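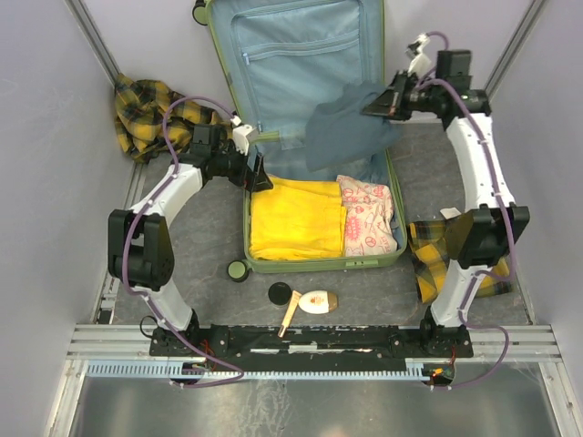 By Beril Güneş | May

Tutorials > Two-arm control > Smoothing action chunks

If your policy looks great in the loss plots and then twitches like crazy on the real arms, this page is for you. I lost most of a month to it on our suitcase packing task, and the fix was a small change in the control loop (no retraining!).

Our policy spits out joint targets in chunks, and every time a new chunk shows up, the arms jump from the old plan to the new one. With a gripper down by the edge of a folded yellow garment or whatever you're packing, even a tiny jump can snag cloth.

First, log what you're sending. Not what the motors report, what you SEND. Save the commanded joints with a timestamp and a chunk number, both arms in one file. I grabbed 2,263 control steps and plotted just the left elbow. The spikes lined up with the chunk changes almost perfectly, and I felt pretty silly for blaming the motors.

Next, stop throwing away the old chunk. Keep the last 2 in a small buffer. For each step, look up what both of them say for that moment and blend:

target = w * new + (1 - w) * old

Start w at 0 when the new chunk arrives and ramp it up to 1 over a few steps. Yen-ting Tang talked me out of a fancy curve and she was right, a straight line is fine.

Now the part I got wrong twice: line the chunks up by time, not by index. The new chunk was computed from a camera image that's already old by the time you use it, so skip the steps that have already passed. If you blend index 0 with whatever step you're on, the arms get dragged backward and it's worse than before.

Leave the gripper out of the blend, by the way. Ours goes open or closed, and a half-open command gives you a weak, mushy grip. Just take the newest value.

Run it with the suitcase out of reach first and one hand on the stop button. Then replay your log through the new code and plot the same joint again. If you still see spikes, check your clock offset before touching anything else. Mine was set in the wrong units, and I'd stared at step 391 for an hour before I noticed.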